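Typeface for a poster series, am I overthinking it?
Design Talk > Print and Type

kurkar_press wrote:
Hi all, long time reader. I've landed a series of 9 posters for the Irninden winter music program and I'm stuck on type. I want one big display face across the lot and I keep coming back to Robles, which I've had sitting in my fonts folder for ages and never had the guts to use on a paying job. The client loves it. My studio mate reckons it's unreadable past the footpath. They go up in December, A1, two colours, mostly on hoardings and in cafe windows. Anyone used it at size? The lowercase g is gorgeous but I'm nervous about the numerals.

pillcombe wrote:
Used it on a wine label and loved it, but that's a label, you're holding the thing. At A1 I'd worry about the thin strokes filling in if you're screen printing. Are you?

kurkar_press wrote:
Yep, screen. Navy first, then a warm orange over the top. 15 of each as a signed run for the patrons and the rest are digital.

twocolourtony wrote:
I'm going to be the grump and say don't. Display faces with that much personality do all the talking, and then every poster looks like an ad for the font. Set it in a plain grotesque, spend your energy on the illustration. I've seen so many festival posters where I could tell you the typeface and couldn't tell you who was playing!

inkandgum wrote:
Oh come on Tony, you say that about every typeface with a curve in it, haha. Festival posters are exactly where you get to have some fun. If the band names are legible from across the road then who cares how loud the headline is?

twocolourtony wrote:
The band names won't be legible, they'll be 24 point along the bottom in orange on cream. I've met festival clients before.
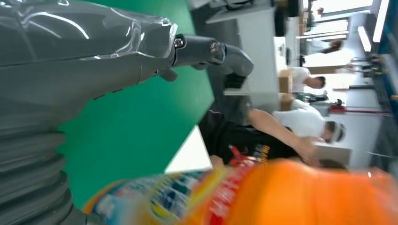
inkandgum wrote:
Numerals are the real problem with Robles, I reckon, especially the 2 and the 5, they get muddled the second you tighten the tracking. What I do with a face like that is draw my own figures so they belong to the same family without being slavish about it. Look at how those gray fingers go, separate segments with a definite joint between each one and then the tip curls over at the end. That's pretty much how I'd build your 2! Keep the stem stiff, put a proper corner in it and let only the terminal bend. It took me a whole evening to redraw a full set last time (with far too much tea) but the dates and ticket prices finally sat properly next to the headline.

pillcombe wrote:
Seconding custom numerals. Check the licence before you start modifying outlines though, some foundries are fine with it for a client job and some really aren't. Drawing them from scratch gets you around that anyway.

kurkar_press wrote:
Good call, I'll dig out the licence tonight. And I love the stiff stem idea, I'd been making everything swoopy and it was looking like a cupcake shop. Tony, for what it's worth, the line-up is going at 60 point in the navy. I fought for that one.

twocolourtony wrote:
Then I'm slightly less grumpy. Still wouldn't use it. What orange are you mixing?

kurkar_press wrote:
Trying to match a swatch from an old biscuit tin, so who knows. First test came out like tinned salmon.

bristolboard_bec wrote:
Jumping in on the ink, sorry to wander off topic. If you're printing orange over navy you'll get a muddy brown wherever they overlap unless the orange is fairly opaque. I'd flip the order, orange down first and navy over it, then your overlaps go nice and dark and you don't have to be so fussy with registration. Do a pull on the cheap newsprint first, mine's always a bit out on the left side of the screen.

kurkar_press wrote:
Flipping the order! Right, that makes way more sense with the small type in navy too. I'll pull a test and post it in the print thread once I've got a set of numerals I can stand to look at.

inkandgum wrote:
Post the 5 as well please, I never got mine right.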